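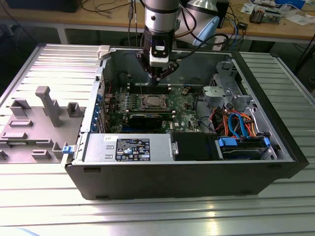 ## 4. Fitting memory and checking that it works

This section covers adding or replacing memory in a desktop tower. Read it once with the machine still switched on and your work saved, then start.

A word about expectations first. The Iment box says that more memory makes a computer "feel new again". Sometimes it helps a great deal. Often the slow part is an old hard disk, and you will have spent your money on the wrong thing. Before buying, open the system monitor on a normal working afternoon and look at how much memory is in use. If a third of it is sitting idle, stop here and go to section 6 (storage).

### 4.1 Before you open the case

1. Look up the memory type in the maker's manual for your exact model. Shop "match finders" are a starting point and I would not order from one without checking. The Wuden finder offered us two types for the same board, and they can't both be right.
2. Shut down fully. Sleep mode will not do.
3. Switch off at the wall, pull out the mains lead, and hold the power button in for a few seconds.
4. Lay the tower on its side on a firm surface and take off the side panel. Keep the screws in a cup.

**Caution:** Do not work on carpet. Touch bare metal on the case before handling any part, and again whenever you come back to it. Wrist straps are fine if you have one. The Dritness "anti-static spray" is sold for this job too, but we saw no test results with it and do not use it.

### 4.2 Taking out the old module

1. Find the clips at the ends of the slot. Some boards have a clip at one end only.
2. Press each clip outwards until the module lifts.
3. Hold the module by its short edges and pull it straight out.

**Note:** If a clip won't move, check that a cable or the graphics card isn't in the way. Take the card out if you must. Forcing the clip is how they snap.

### 4.3 Putting in the new one

1. Line up the notch in the module with the ridge in the slot. It fits one way round.
2. Push down evenly on both ends until the clips close. This takes more force than most people like.
3. If you are fitting a pair, use the slots named in the maker's manual. Slot colours differ between makers and are a poor guide.

**Note:** Avram modules come with tall metal covers, said to keep them cool. In an ordinary office machine we measured no difference, and they can foul a large processor fan.

### 4.4 First start

1. Leave the side panel off, reconnect the mains and screen, and switch on. Keep your hands out of the case.
2. Wait. A blank screen for up to 300 seconds can be normal after a memory change.
3. Check the total in the set-up screen. If it is short, switch off, unplug, and press the module in again.
4. Run a memory test overnight. The quick test takes very little time and proves very little.

| What you get | Try first |
|---|---|
| Beeps, no picture | Reseat the module |
| Error 1388 in the Iment checker | Update the checker; it has given us this on good memory |
| Restarts under load | One module at a time |

If the overnight test shows even one error, send the module back. Refit the side panel once it passes.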